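16 January 2020
Cutlery sorting, bench 2 (butcher-block top)

Carried over from August: the bin layout. G. Cordeiro wants the clear plastic bins kept, since contents can be read without lifting anything. Agreed. Shallow sides are fine for forks; long handles may need the diagonal.

Stock is the Lacerda mixed lot, 171 pieces, metal and colored-handle together. Forks are being laid directly on the wood before binning. Bins are not fixed down and drift out of square. Tape marks to be tried. 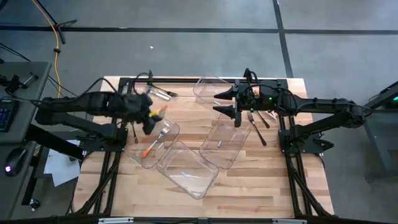

Bench 2, sorting under way. Two forks on bare wood, orange-handled piece in the left-center bin.

Notes on the top: light scratching along the grain near the front, oiled last by Verena. Do not use the Brostemmont cleaner on it, it lifts the finish. Damp cloth only.

Open items:
Label bins on the short side. Karim has the printer.
Decide whether orange handles get their own bin or go by type. I prefer by type.
Recount the lot before it goes back to Vindthorpe.
Order spare bins, same rounded-corner pattern.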